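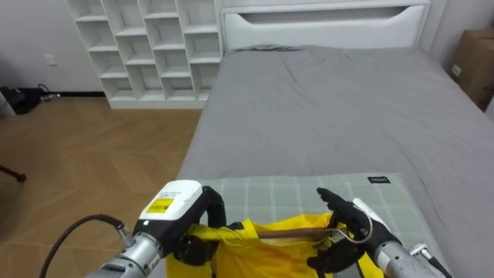
How often do students living away from home wash their sheets and pillowcases?
Most of the students we surveyed wash them every three weeks or longer, and the main thing holding them back is access to a dryer.

Clean Sheets: Bedding and Laundry Habits in Dundport Student Housing
Group project report
Nouhaila Tahiri, Bok-nam Bang, Man-sik Ki, Gorazd Kolev

Background

Our group started with a broader question about chores in share houses. We narrowed it to bedding after our first meeting with our tutor, Min-kyu Do, who pointed out that "chores" covers everything from bins to mowing and that we would never finish. Bedding is a good case because everybody has some, it is bulky, and it can't easily be done in a sink.

We looked at two kinds of housing. Hareo is a residence hall with a shared laundry on the ground floor. Atanari is a block of older flats where each flat has its own washer but there are no dryers, only a covered line out the back. We also took responses from students renting privately elsewhere in Dundport.

Method

The survey went out by email and on paper and was open through November. We got 283 usable responses. It asked how often people washed sheets, pillowcases and doona covers, how many sets they owned, where they washed and dried them, and what stopped them doing it more often.

We then asked for people willing to keep a laundry diary, and 36 students kept one to the end. They wrote down each load, what was in it, and how long it took to dry. Gorazd also did 12 short interviews, mostly in the Hareo common room.

We left the word "clean" out of the survey questions. In the trial version people seemed to read it as a test and gave the answer they thought we wanted.
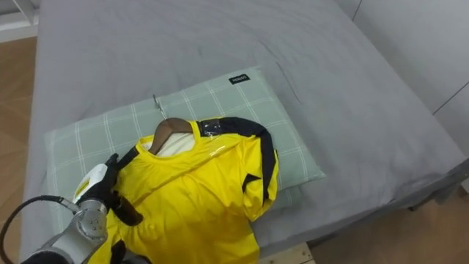
Results

Of the 283 who answered the survey, 183 said they washed their sheets every three weeks or less often. Pillowcases were done more frequently than sheets, especially by people who owned a spare pair. Doona covers were done least of all, and several students wrote that they found the cover too annoying to put back on by themselves.

The diaries were less flattering than the survey. A number of students who had told us "every two weeks" went well past that. We don't think they were lying. When Nouhaila showed some of them their own diaries they were surprised, and one said she had been counting the times she meant to do it.

Owning one set of sheets made a big difference. With one set, the whole job has to be washed, dried and back on the bed between morning and night. Students at Atanari told us they only tried it when the forecast was good, and in wet weeks they left it. At Hareo the problem was the queue. The dryers are busiest on Sunday evening, and a load left sitting in one gets pulled out and dumped on the bench by whoever is next — every person we interviewed there brought this up.

Cost came up less than we expected. It mattered at Hareo, where each load is paid for by card, but even there it was ranked below waiting time.

Drying times

We ran a small drying test to go with the diaries. Man-sik hung a cotton sheet, a polyester blend sheet and a cotton pillowcase on an indoor rack in his flat with the window shut, then repeated it with the window open and a fan going. The cotton sheet with the window shut was still damp at the seams the next morning. With the fan it was dry before bed. The blend sheet was quicker both times, and the pillowcase was never a problem.

Folding the sheet over a single rail was the slowest way of doing it. Spreading it across several rails helped more than opening the window did.

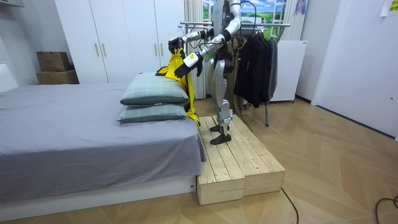 We only had one rack and one room to work with, so these results should be read as a guide. A colder flat would probably be slower again, and Atanari has flats on the south side that get very little sun.

Problems with the study

People who care about laundry are more likely to fill in a survey about laundry. First-year students at Hareo were also over-represented, as that is where we put up most of the posters. Bok-nam tried weighting the responses by year level and the order of the main reasons stayed the same, so we kept the plain figures.

We had planned to use the Hellström household routines questionnaire for part of the survey, but it was too long, and we ended up writing our own questions.

Suggestions

A second set of sheets is the cheapest fix for most students, and the Hareo welcome pack should say so. It currently lists one. We would also like to see a timer or sign-up board for the dryers, and a couple of fans that Atanari tenants could borrow in the wet months.

If another group takes this up, we suggest running the diaries over a full semester. Ours missed the exam period, when several people said they stop doing laundry altogether.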